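Journée portes ouvertes chez Testel : le carton a ses raisons

Septembre 2023

Il faut une certaine disposition d'esprit pour se lever à l'aube un jour de semaine et aller voir fabriquer des boîtes. Je l'avais, ou bien je n'avais pas relu mon agenda depuis juillet, quand l'inscription m'avait paru une bonne idée. La cartonnerie Testel ouvrait ses portes au public, parking fléché, café offert, chaussures fermées obligatoires. Une dame en sandales a été priée de chausser des sabots de sécurité taille 44 et les a portés toute la matinée avec beaucoup de dignité.

La visite commence par un film. Il est signé Vudeo, on y voit des forêts au petit matin, un enfant qui court avec une boîte sur la tête, puis encore des forêts. Pour apprendre comment on colle une cannelure, mieux vaut attendre la suite.

La suite, c'est l'onduleuse, longue comme une rue de village et à peu près aussi bavarde qu'un marteau-piqueur. On nous avait remis des bouchons d'oreilles et un guide muni d'un micro, combinaison dont je n'ai pas saisi la logique. J'ai tout de même retenu que le papier passe entre des cylindres chauffés, qu'on le colle à l'amidon de maïs et que l'odeur, quelque part entre le pop-corn et le pressing, reste dans les pulls. Le mien en témoigne encore.

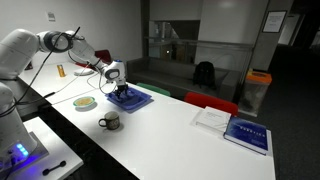

Vient ensuite l'atelier de découpe, de loin le plus intéressant. Les formes sont montées à la main sur des planches, lame par lame, et rangées à la verticale comme des vinyles. Il y en a environ 230, dont certaines pour des produits disparus depuis longtemps. On garde ainsi celle d'un coffret à fromages Munshi, à 4 compartiments, commandé une fois et jamais recommandé. J'ai demandé si l'on pouvait l'acheter. On m'a répondu que la question n'avait jamais été posée, puis on m'a fait avancer.

Le groupe comptait 22 personnes, ce qui est beaucoup devant une plieuse-colleuse et très peu devant un buffet. Celui-ci était dressé dans la salle de pause, sous une affiche rappelant l'interdiction de manger hors des zones prévues. Quiche tiède, jus de pomme local, petits gâteaux présentés dans des boîtes maison dont plusieurs visiteurs ont surtout examiné le fond.

Dernière étape, le stand Zevow, qui vend des meubles en carton. Je me suis assis sur un tabouret. Il a tenu. Le fauteuil, lui, était réservé à la démonstration, et l'on démontrait visiblement autre chose.

On repart avec une boîte à plat et une notice de montage en 10 étapes. J'en suis à la sixième et il me reste un rabat.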